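“旺季只有六周，其余时间我们在撒谎”：一位冬季向导谈Gikholm

约在下午三点见面，天已经黑透了。他选的地方是Gikholm码头边一家卖鱼汤的小店，窗户上贴着三家旅行社的海报，每一张都是绿色的极光，每一张的角度都差不多。他看了一眼，说：“这三张是同一个晚上拍的，我在场，那天我站在拍照的人后面冻脚趾。”

他在这个岛上带了十一年冬季线路，做过雪鞋徒步、冰钓、观鲸船上的讲解，现在一半时间给Drusilness那边的木屋营地开车。他答应聊，条件是不写名字。“岛上就这么点人，你写个姓，隔壁邻居晚上就来敲门了。”

我来之前读过不少关于Gikholm的文章，说法大同小异：离大陆一小时船程，人少，天黑，雪干净，有鲸。我想知道其中有多少靠得住。

“人少是真的。”他说，“常住人口880，冬天还要再少一点，学生都出去了。可是你去看船。周二那班船，上来的游客比车位还多，都往同一个观景台走。到了观景台，你就不会觉得人少了。”

他说的观景台在岛的北端，是几年前修的，一块木平台，带栏杆和一个付费卫生间。所有线路都停那里，因为大巴只能在那里掉头。我问他有没有别的地方看极光，他笑了一下。

“整个岛都能看。你住的旅馆后门就能看。但是后门不能卖票。”

我提醒他，他自己也卖过票。他没有否认，低头把汤里的土豆捞干净，才接着说下去。

“卖过，现在也卖。我反感的是那个说法，‘追极光’。追什么？云在哪边，气象站写得清清楚楚，手机上谁都能查。岛从这头开到那头四十分钟，这头有云，那头多半也有云。真要追，得坐船回大陆，再往内陆开两三个小时，没有哪家半夜包船带你去。所以车上放点音乐，讲讲传说，开到观景台，等两个小时，喝热巧克力，开回来。客人问明天会不会好一点，导游就说，明天很有希望。”

“那明天真的很有希望吗？”

“每一个明天都很有希望。这句话我一个冬天要说几百遍。”

他的营地属于一家叫Stamus的公司，这几年在岛上扩张得很快，木屋、餐厅、雪橇犬，还有一条从Drusilness出发的过夜线路。过夜线路的价格是每人1738克朗，包括一顿晚饭、一个睡袋和第二天的早餐。我说听上去不算贵，至少跟这一带别的地方比起来是这样。

他把价格拆开给我听。暖靴另租，235克朗。雪橇犬那一段写着“体验”，指的是绕着湖跑一圈，不到二十分钟，想自己驾橇要加钱。晚饭是炖驯鹿肉，他说味道不错，这点他愿意担保。“早餐我就不评价了。”

“客人有没有抱怨过？”

“很少。这就是奇怪的地方。人花了这么大力气飞过来，转两次机，再坐船，他不愿意承认自己买了一圈湖。回去写评论，都是满分。你读那些评论，会发现写得最激动的，常常是那天什么都没看到的人。”

我觉得这话有点刻薄，也跟他说了。我前一晚就在营地，同桌的一对夫妇什么都没看到，可他们说起湖面上的安静时并不像是在自我安慰。他想了想，让了一步。

“安静是真的。安静我承认。城里来的人，头一个小时会一直说话，后来就不说了。但是公司的册子里没有写安静，册子里写的是极光。”
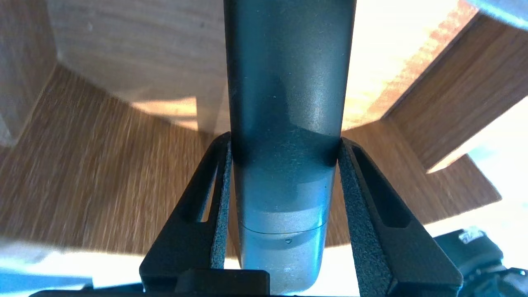

话题转到鲸。Gikholm近几年的名气有一半是鲸带来的，十一月到一月，鲱鱼进峡湾，座头鲸和虎鲸跟着进来。问题是鲱鱼并不读宣传册。他说，前年鱼群往北挪了一大段，船要开五个多小时才碰得到鲸，有的公司把行程从半天改成全天，有的公司没有改。

“没有改的那几家，就在峡湾口转一圈，看看海鹰。海鹰也很好看啊。可是票上印的是鲸。”

“退钱吗？”

“给你一张券，下次来半价。下次，你想想，一个从上海或者马德里来的人，下次是什么时候？”

他做观鲸讲解的那三年，在一条叫Siriwan的船上。船原来跑沿海渡轮，改装以后核定载客106人。他对这条船有感情，说她稳，浪大的时候比那些新的充气艇舒服得多，厨房里的肉桂卷也是现烤的。但他最后还是辞了。

“有一天我们找到了一小群虎鲸，带着幼崽。我们到的时候旁边已经有四条船，后来又来了两条。大家都守规矩，都保持距离，每一条船单独看都没有问题。可是六条船一起守规矩，鲸就被围在中间了。广播里我还在讲，请大家注意左舷，多么难得的画面。讲完我觉得嗓子不太舒服。”

这类事我在别处也听人说过，通常后面会跟着一句“所以我们现在做的是可持续旅游”。我等着他说，他没有说。我就直接问了，岛上那块写着“负责任的北极”的牌子，他怎么看。

“牌子是新的，挺好看。”

再问，他才多讲了几句。牌子要求船只减速，没有说限制船的数量。要求游客不要离开步道，可是最热门的那条步道，雪一深就找不着，大家各走各的，苔原上踩出好几条平行的沟，夏天看得最清楚。他认为真正有用的办法只有一个，就是少来几班船，而这一条没有哪家公司会举手赞成，包括付他工资的那一家。

“我也不会举手。”他说，“我有房贷。”

我本来打算问他推荐什么，临到嘴边又觉得问题很蠢，因为他刚刚花了一个多小时告诉我什么都不必买。结果他自己讲起来了，讲得还挺细。

他说二月底三月初比十二月好。十二月是价格最高的时候，白天只剩几个小时发蓝的光，拍照确实漂亮，可是风大，船经常停，他见过一家人在码头边的旅馆里困了三天，打牌打到吵架。到了三月，太阳回来了，雪还在，夜里照样够黑，房价掉下来一大截，雪橇犬也跑顺了。没有鲸，这一点要认。

他说不要住在港口正对面那一排，路灯整夜开着。往南走一段，有几户人家出租房间，厨房共用，窗外就是海。买菜去合作社超市，周日不开，星期六下午三点以后面包就卖空了。租车要问清楚是不是钉胎，有些便宜的车不是，店里不一定主动告诉你。南边那个隧道里没有手机信号，出了隧道第一个停车带可以看海，冬天会铲雪，不收费，大巴进不去。

“那里能看到极光吗？”

“有极光的时候能看到。”

我后来真的去了那个停车带。夜里十点多到的，停着一辆本地牌照的旅行车，没熄火，里面有人在睡觉。云很厚，压得很低，对岸村子的灯只剩一团黄。我等了将近一个小时，什么也没有，脚趾开始疼，就回去了。第二天在船上碰到一位同航班来的旅客，他前一晚在北端的观景台，同样什么也没有，多花了一张票钱，喝到了热巧克力。他说整体体验非常好。

关于他的话，我有几处保留。他讲别家公司比讲自家公司狠，这很自然，读的人心里要有数。他说评论都是满分，我回去翻了翻，并不是，低分也有，多数在骂渡轮晚点和房间太热。六条船围住鲸那件事，我没有办法核实，营地的另一位员工说她也在那个季节出过海，印象中最多见过三条。我把两个说法都放在这里。

还有一处，是他主动要改的。谈到一半时他说，来过这里的人没有谁会来第二次。付完汤钱，走到门口戴手套的时候，他说不对，有一对退休的老师，每年三月都来，住南边，自己带滑雪板，从来不参加团。今年他们已经订好房间了。

“他们看到过几次极光？”我问。

“没问过。”他说，“他们也没提。”

他的车停在坡上，发动了两次才着。他五点半要去码头接从大陆来的一组客人，天气预报说整夜多云。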